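Rechercher sur le site OK

Catégorie : Magasin et services – Questions fréquentes

Bittencourt Bricolage, vos questions

Faut-il une carte pour acheter chez vous ?
Non. La carte Flerko est gratuite et donne droit à 5 % sur la peinture et la quincaillerie, hors promotions. Elle se demande à l'accueil.

Découpez-vous le bois ?
Oui, pour les panneaux achetés en magasin. Les cinq premières coupes sont offertes. Pas de découpe en biais ni de bois de récupération.

Peut-on rapporter un pot de peinture teintée ?
Non, une teinte préparée à la demande n'est ni reprise ni échangée. Les pots blancs non ouverts sont repris avec le ticket.

Livrez-vous à domicile ?
Oui, dans un rayon de 5 km, jusqu'à 1 000 kg par trajet. Le ciment et les dalles sont déposés au bord de la chaussée – prévoyez quelqu'un pour les rentrer.

Louez-vous des outils ?
Ponceuses, décolleuses et bétonnières Zokuta, à la journée. Pièce d'identité et caution demandées. Une machine rendue sale est facturée 133 couronnes de plus.

Vendez-vous les petits bacs de rangement à l'unité ?
Oui, rayon Grutness, au fond à gauche. Les couvercles sont vendus à part.

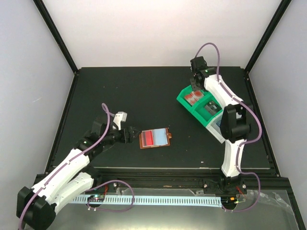 Quand le magasin est-il fermé ?
Les jours fériés et une semaine en février, pour l'inventaire.

À qui écrire en cas de litige ?
À Tia Fothergill, service clients, en joignant le ticket. Pour un devis de chantier, voir directement avec Aparecida Bittencourt.

Mis à jour le 18 juillet 2023

© Bittencourt Bricolage – Contact – Mentions légales – Haut de page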